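Count the hours, and leave the bad examples in

I work with people who prepare demonstrations for learning systems, and for some years I did this work with my own hands. So I am not neutral. My opinion is that our field asks for too many examples and looks at too few of them.

When a company such as Dedach or Haremix presents a new data set, the first thing on the page is the size. How many hours, how many episodes. I understand why. A size is easy to compare, and the person who pays can put it in a report. But a size says nothing about how the work was done inside each episode.

Take the task we have used since March, putting small gears on the pins of a round plate. In the good recordings the operator takes the gear by its teeth, one finger on each side, so that the hole in the middle stays free. It sounds like a very small thing. A beginner needs 6 sessions before he does it without thinking, and everything he recorded before is a little different from everything he records after. 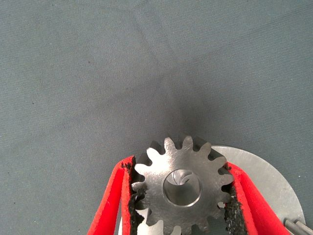
A reader of my earlier text on this subject, who signed as Zelow, wrote to me that I worry too much. With enough examples, the reader said, the small differences between operators become noise, and noise is cheap. "You want 100 perfect episodes. I will take 51 hours of normal people, and my policy will be better than yours on Sunday morning when nobody is there to help it."

I have thought about this letter for a long time, and half of it I accept. I do not want perfect episodes. Perfect episodes are a problem too, for a system that never saw a gear sit crooked will not know what to do with a crooked gear. At Leblanc, where I learned the work, we threw away every recording with a mistake in it. Some 90 percent of what we kept looked the same. It was a beautiful collection and the robot trained on it was helpless after the first slip.

What I do not accept is that the differences are cheap. Somebody must know what they are. If the mistake is marked and the correction is marked, both are useful. If they are only poured in with the rest, the system learns to hesitate, and we look for the reason in the model for weeks. 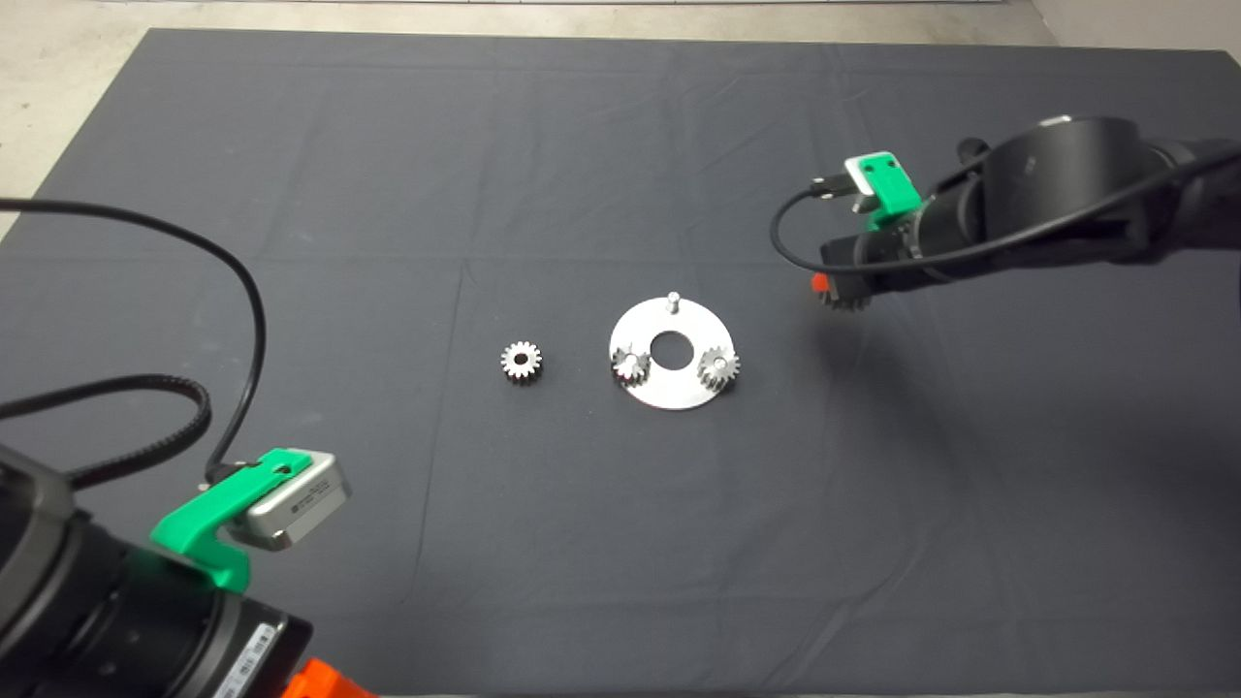 My proposal is modest. Before anyone asks for more hours, let one person sit down and watch a full day of episodes, at normal speed, with a notebook. This person should be an operator and should be paid for it as for recording. An operator sees things which a script does not check. With two arms over the same cloth, for example, and one gear still lying off to the side of the plate, there is a question which arm should go for it. One operator always uses the nearer arm. Another finishes first with the gear he is already holding. Both are correct, but if the choice changes from day to day and is written nowhere, we have taught two habits under one name.

I know that watching is slow and that it gives no number for the first page. I would still give up a week of recording for it, and I would ask for the notebook to be delivered together with the data.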